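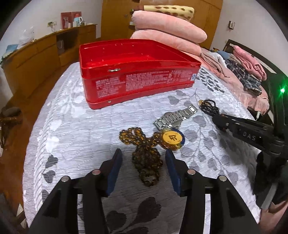
Chapter 4
Buying and Selling at Markets

The Clorside flea market opens at 6 a.m. and has 138 stalls, most of them run by part-time dealers. Elvia Ocampo has sold costume jewellery and old tins there for 19 years. She pays $80 for her table and needs to earn that back before she makes a cent.

In this chapter you will learn how dealers set an asking price, how much they expect to come down, and why labour is so often left out of the sums. We begin with stall costs – the fee, the fuel and the hours – and then turn to haggling.

Key terms: asking price, margin, provenance, stall fee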